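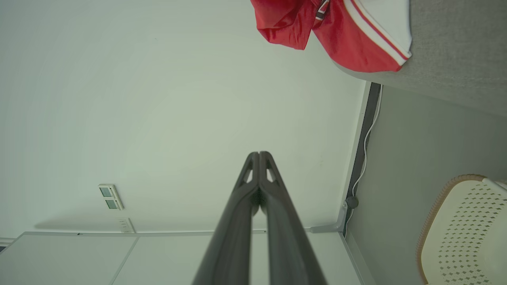
Sponsor Gifting at Small Races: Project Report
Tuấn Ung, Sports Marketing elective
August 10, 2023

1. What I looked at

Do free products at a race expo get runners to remember the brand? Picked the Grenham 12K. 503 finishers, decent size for a town race. Two sponsors gave stuff away: Zerkeo (socks) and Vostel (headbands).

2. Method

Short survey by email, 4 questions. Went out the week after the race. Got 80 replies, wanted more but ran out of time. Race office sent the link for me so I never saw the adresses.

3. Results

Most people who got socks could name Zerkeo without a hint. Headbands did worse. A lot of people wrote Horobets instead of Vostel. Horobets only had a banner at the finish and gave away nothing, so that was a suprise. Maybe the banner was in everybody's finish photos? Didn't ask.

Few had bought anything from either brand since. Too early to say much.

4. Problems

People who answer surveys probably liked the race. No control group. Question 3 was worded badly, several skipped it.

5. Next

Same survey again in October, with question 3 fixed and one added about the banner. Also need to ask Vostel what the headbands cost them per runner, still waiting on that email.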